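Two-arm cell at Standcombe returns to use after gripper pad and cable work

01/12/2023

The two-arm handling cell in the Ernon workshop at Standcombe has returned to daily use following a programme of maintenance on its grippers, cabling and table layout. The work was carried out by the site's own technical staff, with replacement parts supplied by Orlandini.

The cell is used to practise the loading of flat panels into a slotted rack, a task in which both arms must work close together over a shared table. Small faults in such a cell can be hard to trace. A worn fingertip pad may let a panel turn slightly in the grip, and the error then shows itself only when the panel meets the slot. Staff had recorded a rising number of failed insertions since July, and the cell was taken out of service for six days so that the causes could be dealt with together.

Inspection showed that the fingertip pads had hardened and that those on the right arm had worn unevenly. All pads have now been replaced. The old adhesive was removed from each finger by hand, the metal was cleaned, and the new pads were left under light pressure overnight before any load was applied. The main cable of the left arm was also rerouted. It had been fastened too tightly at the upper joint and pulled against its clip whenever the arm reached across the table – a fault which had twice stopped the cell in the course of a morning.

The layout of the table was reviewed at the same time. Positions for the tray and the rack have been measured again and entered in the cell's set-up sheet, which previously relied on notes made when the arms were first installed. Staff are now asked to bring the panels to the table on a tray and to keep it level until it has been put down. 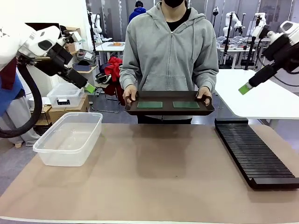 Why are the fingertip pads replaced as a full set?

Pads of different ages grip with different force, and a panel held between an old pad and a new one tends to slide towards the harder side. Changing the full set keeps the grip even and means that the closing force has to be adjusted once only.

After the mechanical work, each arm was sent back to its reference position and checked against a fixed gauge. The cell then completed 61 test cycles at reduced speed. Three panels were refused at the rack during the first part of the test, and the stored rack angle was corrected. No further refusals were recorded. Normal speed was restored on the following day.

A new maintenance interval has been adopted as a result. Pads will be examined every week and replaced after 2499 cycles, or sooner if marks appear on the panels. Cable clips will be checked by hand every 30 days. The checks are entered in Flellomance, the site's maintenance log, and the cell may not be started if an entry is overdue.

Users who have booked time on the cell need take no action, although those with stored programmes are asked to run them once at low speed before resuming work. Programmes saved before July refer to the former rack position and must be updated. Copies of the revised set-up sheet are held at the workshop desk.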